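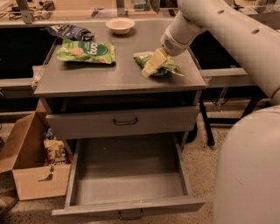
Last updated: October, 4:12 PM

Ticket 56: Grasp labels on snack bags, Clistau set
Status: Reopened
Component: Skalov labeler

Reported: The labeler marks a pick as good as soon as the gripper pushes down on a bag. In the attached episode it is pressed onto the smaller green bag, with the bag folded up underneath, and the label already says "held." I don't buy it. Contact isn't a grasp.

Tried so far:
- Raised the contact threshold to 200. Same labels.
- Reran with Wainwright's filter. It dropped 2 episodes, both of which looked fine to me.
- Restarted the labeler, as the Ilano notes suggest. No change, and I'd like to know why anyone expected one.

Reply from pipeline: "Should average out over 1000 episodes."

Not convinced. If the error is always in the same direction it won't average out, and the policy will learn to squash bags.

Also, the task text reads "put bag in top drawer." The top drawer is closed in this one and the lower one is open. Please check where that text comes from.

Next: hold all soft-package episodes out of training until someone relabels a batch by hand. Leaving this open.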